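Science Corner: Colour and Light
Part 4. Why does black look black?

Light travels in straight lines from a source, such as the Sun or a lamp. When it meets a surface, three things can happen. Some of the light bounces off. Some goes through, if the material is clear. The rest is taken in by the material. Scientists call this last part absorption.

The colour of an object depends on which light bounces off it. White light is a mixture of all the colours of the rainbow. A ripe tomato absorbs most of the green and blue light and sends back the red. A leaf sends back more green than red or blue. A black surface absorbs nearly all of the light and sends back very little.

Grey lies between white and black. A grey surface sends back a share of every colour in nearly equal amounts. The larger the share, the paler the grey.

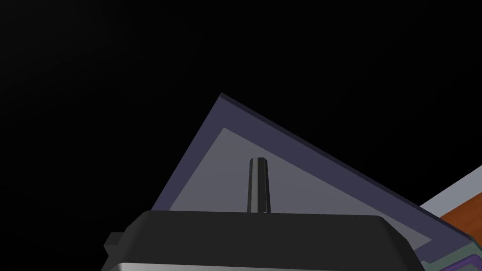

Grey with a dark purple border, against black.

Absorbed light does not vanish. Its energy warms the material. This is why a black car seat left in summer sunshine feels hotter than a white one beside it. You can test this at home. Wrap one glass of water in black paper and another in white paper. Use 200 millilitres of water in each glass. Stand both on a sunny windowsill for 3 hours, then measure the temperature of each with a thermometer. Write down both results. The test works poorly in February, when the Sun is low.

Dark colours can be hard to tell apart in weak light. The back of the eye has two kinds of light-sensing cells, called rods and cones. Cones detect colour, but they need plenty of light. Rods work in dim light and do not detect colour. When little light reaches the eye from a surface, the cones have less to work with. A very dark green and a very dark blue may then both look black.

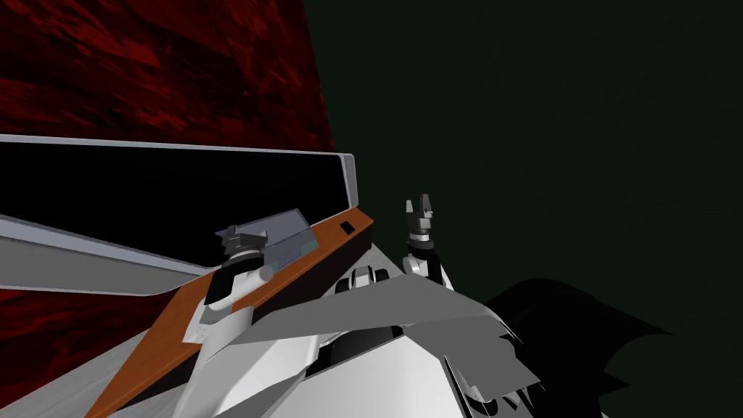

Czesław Kwiatkowski writes that he tried the paper test with red and dark green as well, and that the dark green glass ended up warmer than the red one. He asks whether the shade matters more than the colour.

It often does. A dark shade usually absorbs more light than a pale shade of the same colour, so it warms up more. Sunlight also contains infrared, which our eyes cannot see, and two papers that look alike may absorb different amounts of it. To make a fair test, change one thing at a time. Keep the paper, the glasses and the amount of water the same.

Shiny and matt surfaces also differ. A shiny surface is smooth, so much of the light bounces off in one direction and makes a bright spot. A matt surface is rough on a very small scale and scatters light in many directions. Edges that face the light look paler than sides that face away, even when both are the same colour.
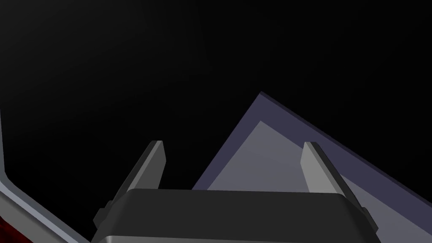

Dark grey, with lighter grey along the edges.

Words to know
Absorb: to take in.
Reflect: to bounce back.
Scatter: to send in many directions.
Matt: not shiny.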